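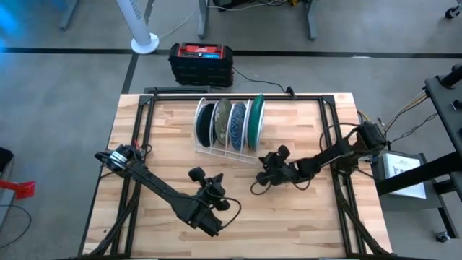 Is this the open day up at Dreststead, the one Carrilho puts on? asked Jovalen almost as soon as I'd started posting. It is. I booked in December and had more or less forgotten about it until the reminder came through.

It cost nothing, but you did need a ticket. They gave out 227 and the car park was full when I got there at ten, so I left the car by the church and walked.

You sign in, you get a sticker, and you get a short safety talk. Keep behind the tape, don't lean on anything, don't put your coffee down near the cables. Then you're sent off in groups of 12.

Our first stop was the two-arm bench. Two black arms bolted to a frame round a wooden table, both able to reach the middle. The project is called Wodo. I asked what it stood for and was told it doesn't stand for anything.

The idea behind Wodo is household jobs. Picking things up, putting them in a rack, taking them out again. Nothing heavy. The guide said the arms are rated for a good deal less than a person would lift without thinking.

A few people in my group wanted to know why anyone would start with racks. The answer was that the slots are narrow and the things that go in them are thin, so a small error at the shoulder becomes a big one at the fingertips. Fair enough.

It's slow. I want to be clear about that for anyone thinking of taking children. You will stand and watch an arm think about a plate. My neighbour's two would have lasted five minutes.

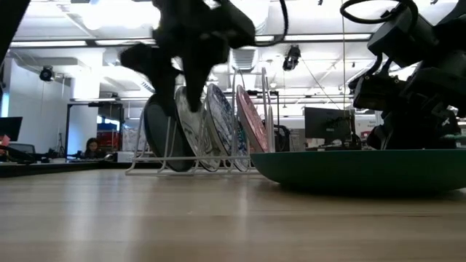 Crockery was the part I'd come for. I worked in a canteen kitchen for nine years and racking plates was most of it, so I have opinions. The guide talked about grip force and how the fingers have to come down either side of the rim without knocking the next plate along. They had a mixed lot in a white wire rack, dark grey, marbled, blue and white, a pinkish red one at the end, all leaning over to the left. We'd have been told off for a lean like that, but it does leave the top edges easy to get at.

I asked about breakages. The log for the project so far runs to 1,629 attempts and they were quite open that a lot of the early ones went badly. They didn't have a separate figure for plates lost, or not one they wanted to give me.

Someone asked about wet plates. Not yet, was the reply. Wet and greasy are both on the list for later in the year. For me that's the real test – a dry plate is a doddle.

Noise: less than I expected. You could talk at a normal level beside the bench. The room is big and bright, with ducts and pipes overhead, and people carry on working at their desks while you're shown round.

Food was a van in the yard. Bacon roll, tea, both fine. Cash only, so bring some.

The last bit was a talk upstairs on costs. Roughly 400 hours of setting up before the bench was ready to show to visitors, they said, and most of that was cabling. I believed it.

Would I go again? Yes, if they get as far as wet plates. Carrilho said the next one will be announced on the Dreststead noticeboard page and I'll repost it when it goes up.

Jovalen, to answer your other question, there is a lift, but it's round the back and you have to ask at the desk for someone to take you.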